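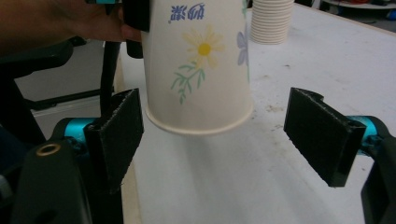 Does it matter whether the person teaching the robot holds the gripper in their hand or drives the arm from a desk? For tasks that depend on small changes of grip, it matters more than we expected, and mostly in the number of usable demonstrations you get out of an afternoon.

Home | Papers | Code | Data | Reading group | Contact

4. Collecting the demonstrations

4.1 Two ways of showing

We compared hand-held teaching, in which the demonstrator carries a gripper tool to the object and works it directly, with remote teaching, in which the same demonstrator sits at a leader arm and the follower copies the motion. The remote setup is called Skeltach in the rest of this paper. The hand-held setup was never given a name and is called "the hand-held setup," a decision that cost us a good many column inches.

The task was paper cups. A cup has to be gripped near the rim, moved, and placed on a table or over another cup without being crushed. Paper cups are cheap and light, and they record every mistake made by the person holding them. They also taper, so two flat pads closing on the side wall meet a surface that leans away from them, and a cup squeezed too far toward its narrow end tends to slide down out of the grip. People correct for this without thinking. Asked how they do it, our demonstrators gave explanations that disagreed with each other and, on video, with their own hands.

Figure 3. Hand-held teaching with an inverted paper cup. The cup is held from above, mouth down, between the two open finger pads; a stack of nested cups stands farther back on the table.

4.2 Protocol

Each demonstrator worked in blocks of 12 attempts, alternating between the two methods. The starting pose of the cup was varied by hand between attempts: upright, inverted, or lying on its side. We had planned a printed schedule of poses, and we had one until Tuesday of the first week, when it was found to have been generated with the same seed on every page. After that, the second author called out poses from a shuffled deck of index cards. The cards performed well and needed no updates.

An attempt was kept if the cup reached the target area and still had a round mouth at the end. "Round" was judged by lowering a second cup over it. Attempts in which the demonstrator spoke to the cup were kept as long as the motion itself was sound.

In all we kept 1570 demonstrations. Time to the first usable demonstration was short with the hand-held setup, usually a matter of minutes. With Skeltach it took most of the first session, and one demonstrator asked at the end of it whether the arm was plugged in. (It was. The leader and follower had been paired mirror-wise.)

4.3 What each method gets wrong

Hand-held demonstrations are fast and full of habits. Demonstrators rolled their wrists into angles that the follower arm cannot reach, and they did it most often on inverted cups, where coming in low feels natural to a person with an elbow. We filtered these with a reach check before training and lost a fair share of the fastest and prettiest ones.

Remote demonstrations all pass the reach check by construction, but they contain a lot of hovering. The follower runs around 200 milliseconds behind the leader, and demonstrators learned to stop above the cup and wait for reality to catch up. A policy trained on this data also stops above the cup and waits, although it has nothing to wait for. Trimming the pauses helped. Trimming them too eagerly gave us an arm that approached cups like someone late for a train.

Mixing the two sources worked better than either alone. We put this down to coverage: the hand-held data has variety in the grip, and the remote data has motions that the arm can carry out. We can't rule out that it was simply more data, and Section 6 returns to the matter with less confidence than the reader may wish.

Reader comments

Grigoris Koutsoukos: Did you try closing the pads at a fixed width instead of letting the demonstrator choose? We did that at Michailidis with yogurt pots and the reach problem stayed, but the crushing went away.

Covadonga Marín: We tried it for 2 blocks. It was fine for upright cups and hopeless for the ones on their side. Happy to send the logs, which are badly labeled.

pads_and_cables: Please release the index cards.

Recent items

Pliltik: a small format for storing gripper width over time
Grornora workshop notes, July
Leader arm pairing, a checklist
Trimming pauses in remote demonstrations
Soft pads on tapered objects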